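4. Field comparison of test strips and the drop-count kit
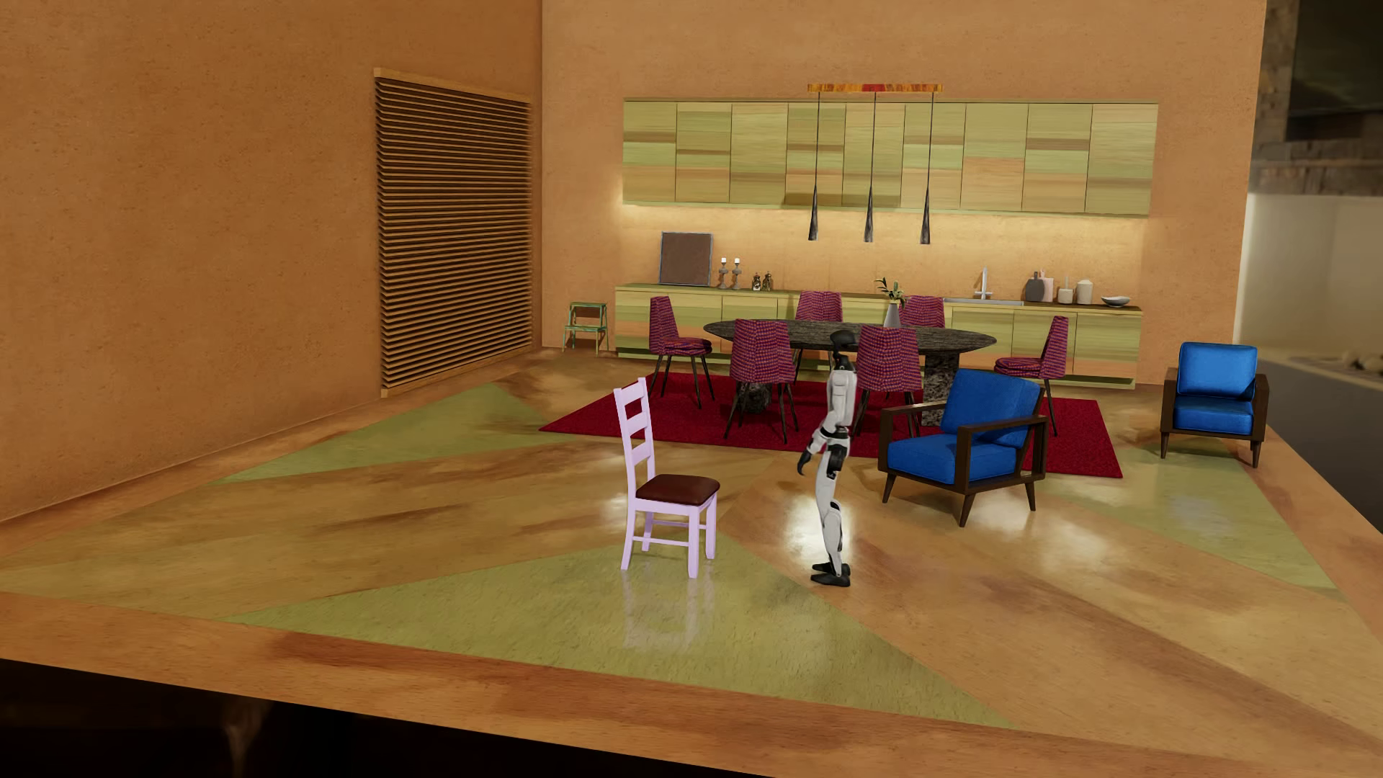
Figure 3. Simulated humanoid robot standing beside a lavender chair with a dark reddish brown padded seat.

4.1 Sampling and handling

Household tap samples were collected in two towns, Rolby and Skitley, during March. Rolby draws its water from a limestone aquifer and Skitley from an upland reservoir, so the two supplies differ widely in hardness. Residents were asked to run the kitchen tap for two minutes, rinse the bottle three times, and fill it to the shoulder. Bottles were polyethylene with screw caps. They were kept in a cooler until they reached the laboratory and were tested on the day they arrived.

A total of 900 bottles were handed out and 700 came back. Of these, 400 were from Rolby. Bottles with a broken seal were set aside and do not appear in the results. Homes with a water softener were kept in the study, but they were marked on the log sheet and are treated separately in Section 4.4. Senad Dervishi kept the log sheets for both towns, and Vesna Georgiev checked each entry against the number written on the cap.

4.2 Test procedure

Each sample was tested for total hardness by two methods. The first was the Clikex strip, which is dipped for one second, held level, and read against a printed color chart after 15 seconds. The chart has six color blocks, running from green to a reddish purple. Readers were told to pick the nearest block and not to guess at values between blocks.

The second method was a drop-count titration. A 5 mL portion was measured into a glass vial, buffer was added, and the indicator turned the solution red. EDTA solution was then added one drop at a time, with swirling after each drop, until the last trace of red was gone and the solution was a clear blue. The number of drops was multiplied by the factor on the bottle label to give hardness in mg/L as calcium carbonate.

All drop-count tests were done by the same two analysts, Wulan Chin and Mirsad Mladenović, who each held the bottle upright to keep the drop size steady. Strips were read by a third person who had not seen the titration result. Lighting was a daylight lamp over a white bench top. Early trials under the warm ceiling lights gave strip readings one block too high on several softened samples, and those trials were thrown out.

A reference solution of 500 mg/L was run at the start and end of every session. If the drop count for the reference was off by more than one drop, the session was repeated with a new bottle of titrant. This happened twice, both times with a bottle that had been left uncapped overnight.

4.3 Agreement between methods

For Skitley samples the two methods agreed well. The strip color fell in the same block as the titration value in nearly all cases, and where it did not, it was off by a single block. Most Skitley water was soft enough that only a few drops were needed, so one drop either way made a large difference in relative terms. For work on water this soft, a 25 mL portion would be a better choice than 5 mL, with the factor adjusted to suit.

Agreement was poorer in Rolby. The two top blocks on the strip chart are close in color, and readers often confused them. The strip also has no block for very hard water, so any sample past the top of the chart was simply recorded as "high." The titration had no such limit.

Copper from household pipes was a possible source of error in the titration. In a small number of Rolby samples the end point was slow and passed through a dull violet before turning blue. Seema Chaudhary repeated these with a masking agent added before the indicator, and the end point became sharp. The corrected values are the ones used in the comparison.

4.4 Softened samples

Samples from homes with a softener were expected to read close to zero. Many did. Others gave a clear red color with the indicator and needed several drops to reach blue. In most of those homes the kitchen cold tap was plumbed ahead of the softener, and the hardness matched that of the untreated supply on the same street. The remaining cases could not be explained from the log sheets alone, and second bottles were requested from those addresses.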